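Clear Boxes, Plain Boards: Storage at the Skekent Repair Store

The parts store at Skekent holds small fixings, springs, fuses and seals for the household repair workshop next door. When the store was moved in August, the mixed tins and card cartons that had built up over the years were replaced with clear plastic boxes, each with a hinged lid. We spoke to the storekeeper, who planned the change and wrote the instructions for it.

The first decision was to do away with opaque containers. "We had 64 tins on the old shelving and the labels on 23 of them were wrong," the storekeeper said. "People took a part out, put another kind back and left the label alone. With a clear wall you see the mistake before you open anything."

Hinged lids were chosen over loose ones after a short trial. Loose lids were put down on the bench, swapped between boxes of nearly the same size and then forced on. A hinged lid stays with its box. The drawback is the hinge itself, a thin line of plastic which whitens and then splits if the lid is pushed back too far. The store's instruction sheet asks for the lid to be opened no further than upright.

Latches took up a good part of our conversation. The storekeeper prefers a small tab at the front, worked with one fingertip, to the side clips used on larger crates. "Side clips need two hands and a firm push. On a small box that push goes into the walls, and they bow. A front tab you lift. If it needs force, something is caught under the rim."

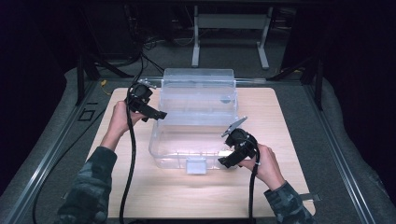
Issue 5, page 23

Each box is checked on a flat wooden board before it goes into use. The board gives a level surface, and a box that rocks on it is put aside. A clear rectangular box with a front latch is placed in the middle, with space left on both sides for the hands. The padded table top underneath is kind to the plastic but too soft to show whether a base is true.

The check has a fixed order. The lid is opened and closed, the latch is tried, and the inside walls are looked over for specks and scratches. Marks on the outside are ignored. "A mark inside can be grit, and grit gets into a spring or a seal. Wipe it. If it stays, it is in the plastic and you can leave it."

Cleaning is done with lukewarm water, a drop of washing-up liquid and a soft cloth. Spirit-based cleaners are not used, as the storekeeper has seen them cloud a lid in one wipe. Boxes are left open on a rack until the next morning.

Labels go on the short end, never on the lid. Numbering follows the Kovumley list, which runs to 999 and leaves gaps for new parts. The shelving, bought from Ouazzani, was set so that one box can be lifted out without moving the one above it.

Asked what remained to be done, the storekeeper named the fuses, which are still sorted by length and should be sorted by rating. The Skomau branch has asked for a copy of the instruction sheet. It will be sent once the section on hinges has been rewritten.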